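Progress report to the El-Sayed Fund, autumn term
Koditlow Toy Library and Family Room
Sat 12 October

Dear Tahmineh Tehrani and everyone at the fund,

It was such a pleasure to have you with us in September, and I'm sorry the kettle gave up just as you arrived! We have a new one now, so please come again.

The big news is that the Saturday lending desk is open. We had hoped for two helpers and ended up with four, all of them parents who first came in to borrow something. Your grant of $800 has gone on shelving, storage tubs and a good supply of zip bags, and there is a little left over that we'd like to keep for replacing lost puzzle pieces, if you are happy with that.

Families may now keep a toy for six weeks (it used to be four, and everyone was forever asking for longer). Building sets are still the most requested thing we lend, with train track close behind.

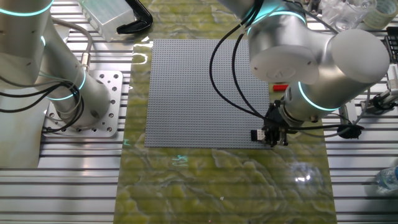
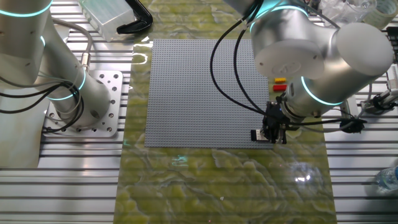 Gray LEGO baseplate on the green mat; in the second picture, a yellow brick and a red brick beside it.

Mohcine Belhaj has been reading stories on Thursday mornings, and we regularly see eight children on the rug, some of them far too young to follow a word but very content all the same. Bent Damgaard is still sorting out the catalog, and it is taking longer than we promised you. Half the old cards were never dated, so he is going through them box by box.

Before the next report we hope to print a simple borrowing guide in more than one language and to settle the winter opening hours with the landlord.

With warm thanks from all of us,
Achilleas Balaskas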